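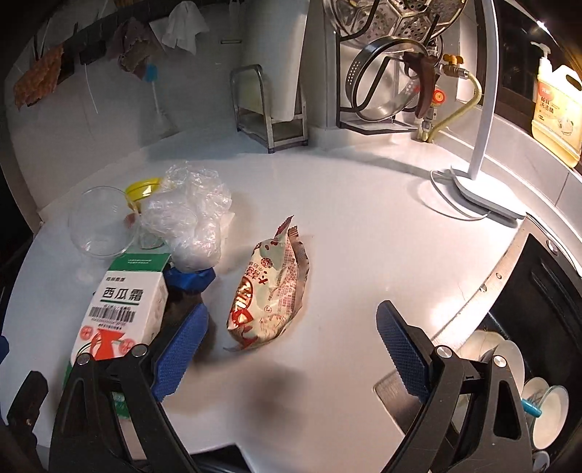 Jesteck 2 Hand-Held Gripper

Products / Data capture / Hand tools
Reading time: 2 minutes

The Jesteck 2 is a two-finger gripper worked by hand, for recording household handling tasks away from the lab. The operator carries it to the job and picks things up with it, and the recordings are used to train a fixed arm. Clirnside supplies it singly or as a left and right pair.

Kitchens are the usual first site. Worktops tend to carry a mix of light packaging, card boxes and glass, and the fingers have to close on all of them without a change of tip. A crumpled snack wrapper is a fair test of the textured blue pads. It gives way under load and has no flat face to line up with.

Fingers: black plastic, on pivoted linkages
Pads: blue, textured, replaceable
Pad life: 4,000 closures under our bench test
Spare pads: 14 per pack
Supply: single or paired

Thin-walled items need more care. With a clear plastic cup, set one finger outside the wall and the other inside, and close until the wall stops sliding. Further pressure will bend the rim. When clearing up over a basin, keep the second gripper low and to one side so that the linkages do not meet.

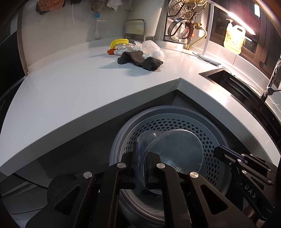 Page last changed: February 2018

The pivot pins should be checked at the start of each day. A loose pin shows up as side play at the fingertip – tighten it before recording, as play cannot be corrected in the data afterwards. Wipe the pads with a damp cloth. Do not use solvent.

Pairs are matched at our Dreltthorpe workshop and should be returned together for service. Turnaround is 14 working days. The Sequeira carry case takes one pair and a pack of pads, and is ordered separately.

For prices and loan units, write to Clementina Serrano in the Clirnside sales office. Loan units are not sent out in December.

This site uses cookies to remember your basket. Accept / Settings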